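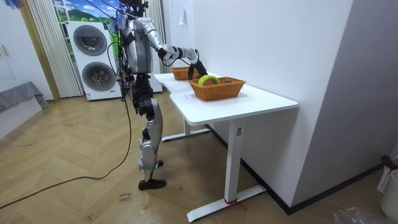

Emil Camenzind

Notes for Session 6: What Counts as a Fruit

Evening Botany, Ziketdale, Room 12

Last time we left off with the flower and I promised we'd get to the good part, so let's go! If you missed the flower session, get the ovary diagram from someone who was there, because I'm going to lean on it pretty hard tonight.

A fruit, to a botanist, is a ripened ovary, usually with seeds inside. Sweetness doesn't come into it. So a tomato is a fruit, a cucumber is a fruit, a green bean pod is a fruit (the whole pod, with the beans as the seeds), and so is that papery winged thing that spins down off a maple. Rhubarb is a leaf stalk, however much sugar you put on it.

The wall of the fruit has three layers, and you do need to learn the names. Exocarp is the skin, mesocarp is the middle, endocarp is the inner layer next to the seed. Take a peach: fuzzy skin, juicy flesh, hard pit. The pit is the endocarp and the real seed is tucked away inside it. I love cracking one open in class and watching people's faces, but please don't eat the seed, it isn't safe.

The fleshy types

Berry: the whole wall is more or less soft. Grapes, tomatoes, blueberries, and yes, bananas. Peppers too, hollow or not.

Drupe: one hard pit. Peaches, cherries, olives, plums.

Pome: apples and pears. Most of what you eat grew from the base of the flower around the ovary, and the papery core is the part closest to what we've been calling the fruit wall. Cut an apple crosswise at home and find the star.

Pepo: a berry with a tough rind. Squash, melon, cucumber.

Hesperidium: citrus. The segments are chambers of the ovary and the juice sits in little swollen hairs. Hairs! I still think that's the best fact in the course.

Then the troublemakers. A raspberry is an aggregate fruit, lots of tiny drupes from a single flower. A pineapple is a multiple fruit, made from many flowers grown together. Strawberries are mostly swollen flower base, and the "seeds" on the outside are the true fruits (achenes, write that down).
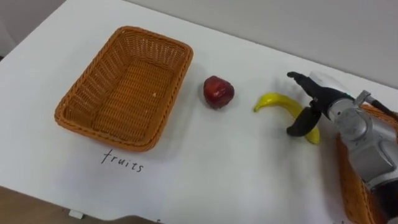 Is a strawberry a berry?

In the botanical sense it isn't one. The red flesh comes from the receptacle, and a berry has to come from the ovary.

Dry fruits get their own handout, but peek ahead if you like: pods, nuts, grains, and capsules like the poppy's. A sunflower "seed" in its shell is a fruit too, so you've been spitting out fruit wall at ball games all your life.

For next time, read page 93 of the course packet, the bit on how fruits travel. Pick one fruit from your kitchen, slice it both ways, draw both cuts and label the three layers as well as you can. Pencil is fine, ugly drawings are fine, mine are terrible. If you do a banana, look for the tiny dark specks down the center, which are the seeds that never developed.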